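Hand-Held Gripper Station: Frequently Asked Questions

Kornodia Shared Laboratory, Skondville Site

These answers cover the daily setup, care and minor repair of the hand-held gripper used at the table station. They apply to all persons who have completed the station induction. Questions about data storage and user accounts are handled on a separate page.

Who may use the station?

Any member of a registered project may use the station after completing the induction, which is offered every March and on request at other times. Users who have not worked at the station for 11 months or more must repeat the practical part.

How is the table to be prepared before a session?

Clear the tabletop of everything that does not belong to the task sheet. Wipe the surface with a soft cloth and plain water. Do not use solvent or scouring powder. Gray scuff marks are permanent and do not need to be reported. Loose grit should be brushed off before any object is set down, as it will otherwise be carried onto the finger pads.

Which objects may be placed on the table?

Objects listed on the current task sheet only. The sheet mixes soft items, such as caps and cloths, with rigid items, such as the clear acrylic slotted rack. Objects may touch one another unless the sheet states a spacing. Personal belongings are to be kept off the table for the whole session.

How do I check the gripper fingers?

Open the fingers fully and look at both inner faces. The faces should be flat and free of dust, tape residue and threads. Close the fingers slowly with nothing between them. The pads should meet along their full length. If one edge meets first, stop and see the next question.

What should I do if the fingers do not meet evenly?

Loosen the 2 screws at the base of the finger that is out of line, close the gripper by hand until the pads lie flat against each other, and tighten the screws again in small, alternating turns. Repeat the check. If the fault remains after a second attempt, label the tool and leave it in the service tray -- do not shim the pad with paper or tape.

How often are the pads replaced?

Pads are replaced after 194 logged sessions, or sooner if the texture has worn smooth. Replacement is carried out by Salminen Technical Services. Users may clean pads but may not remove them.

May I clean the pads with alcohol?

No. Use a lint-free cloth slightly dampened with water and allow the pads to dry in the open position. Alcohol hardens the pad material over time and makes it slip on smooth plastic.

The joint feels stiff. May I oil it?

Users may not oil the joint. Stiffness is most often caused by fibers caught around the pivot, and these can be drawn out with the plastic tweezers from the Zenden kit. If the joint is still stiff, report it. Oil from the joint has reached the pads in the past, and a full set had to be discarded.

Does the camera need to be adjusted?

Under normal conditions, no. Before starting, confirm in the preview that both fingers are visible with the gripper open and that the working area lies between them. Should the view be off to one side, check that the mount is seated and its lever closed. Cleaning of the lens is limited to the blower and the dry lens cloth.

Do items behind the table have to be moved?

Shelving, desks and stools may remain where they are. Walkways must be kept clear, and cables must not hang where they could catch the gripper arm.

How do I report a fault?

Fill in the fault form at the station and give the tool number, the task sheet number and a short account of what was observed. Reports are reviewed within 4 working days. A labeled tool may not be returned to use until the label has been removed by service staff -- this applies even when the fault seems to have cleared.

What must be done at the end of a session?

Return all objects to their bins, leave the gripper open on its stand, and enter the session in the log. Racks are stored upright, with nothing placed in or on the slots.

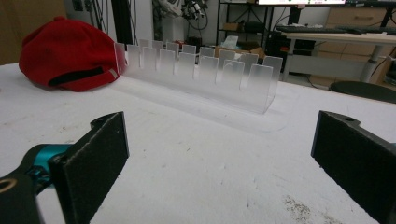 Page last changed: 07/09/2026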